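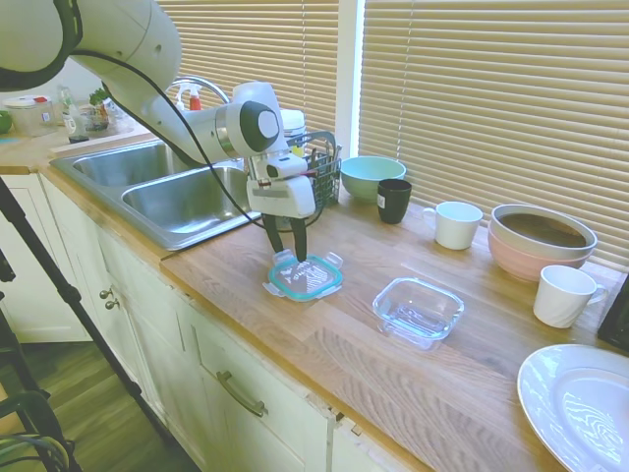
*Lid and glass box, side by side on the butcher block.*

Hello from the Puststead kitchen! I've been promising my sister a proper look at the counters for ages (she wants the same butcher block and keeps asking how it looks with real stuff all over it), so this page is mostly for her. Viera Hrnčiar, if you're reading, stop emailing me and scroll.

The glass box with the teal-rimmed lid is my favorite thing in here. I use that sort for soup, for leftover rice, for half an onion, for everything, and I'd own 46 of them if the cupboard allowed it. The sink is the double kind, small basin at the back and big one in front, and I love having the window side for mugs and bowls. The pink bowl with the gray-rimmed one sitting in it makes me happy every single time.
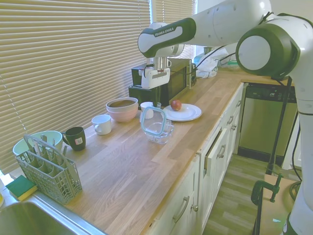 **Microwave end**

Over on this stretch the planks run nice and long. There's the black microwave, a white plate with one small red apple on it, and the glass box again with its lid leaning up against it. Yes, Viera, the bag at the far end is still there, and so is the cord. I oil the wood myself in June, one whole evening with the windows open, and it takes me 8 rags and a lot of tea. The blinds are beige and I still can't decide if I like them. Opinions welcome!
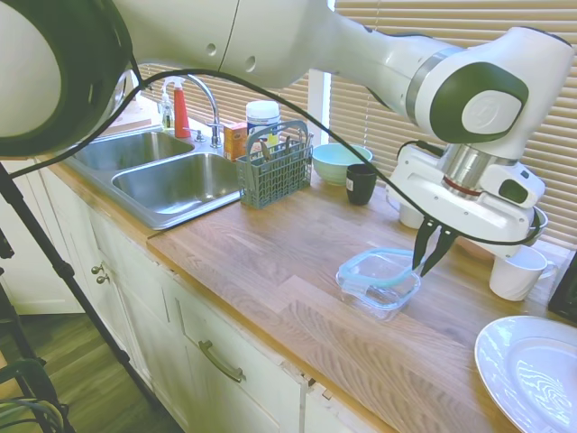 *Back by the sink: utensil basket, mint-green bowl, little black cup.*

The blue-gray basket is the handiest thing on the counter, everything with a handle gets stuffed in there and I can grab a spoon without looking. I'm tempted to move the soap and the red bottle over to the other side of the faucet, but then where would the mugs go? More pictures once I've done the shelves.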